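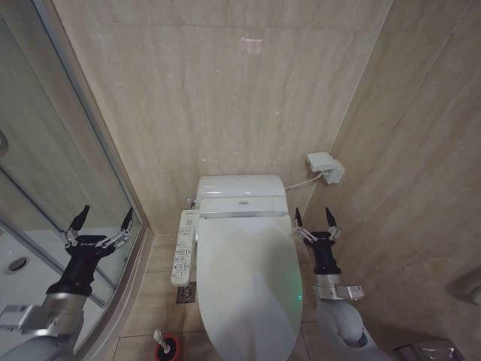

Side panel, rows of tiny buttons.

1/ I moved into a building in Trarmont in November and have since learned that every appliance now comes with its own alphabet. I am 50 years old. I can read. I'd like that on the record before we get going.

2/ The washing machine has 13 symbols on the dial. One is a bucket. One is a bucket with a line under it. One is a snail. I have been washing everything on snail because I trust his face.

3/ I asked my neighbor Brigitta Baumgartner what the bucket with the line means. She said "that's the one for shirts." I asked how she knew. She said she'd ruined two shirts on the others.

4/ The oven is a Prenov. It has a fan in a circle, a fan in a square, and a fan by itself, presumably between jobs. Frozen pizza instructions say "conventional oven." I would love to meet one.

5/ Called the Pfister help line about the thermostat, which shows a leaf when it's happy with me. I wanted to know how to get heat. The man said the leaf means I'm saving energy. I said I was wearing a coat. He said that would help.

6/ People keep telling me symbols are better because everyone understands them, whatever language they speak. True in a way. I have now stood in front of that dryer with people from four countries and we were all equally lost. It was kind of nice.

7/ My old stove had a knob that said OFF, LOW, MEDIUM, HIGH. It outlived two landlords and a marriage. When you wanted more fire you turned it toward the word for more fire.

8/ Manuals, you say. The one for the dishwasher is a single folded sheet of drawings. In drawing two, a man with no face is sad next to a fork. In drawing three he's fine. I have studied what changed between them and I think it's the fork.

9/ So I bought a label maker. Spent last Sunday going around putting WORDS on things. HOT. COLD. START. DO NOT. (That last one is on the dryer and covers most of it.)

10/ The label maker has nine buttons and one of them is a picture of a pair of scissors next to a moon. If anybody knows, my replies are open.

11/ Update: Brigitta says the moon is for shirts.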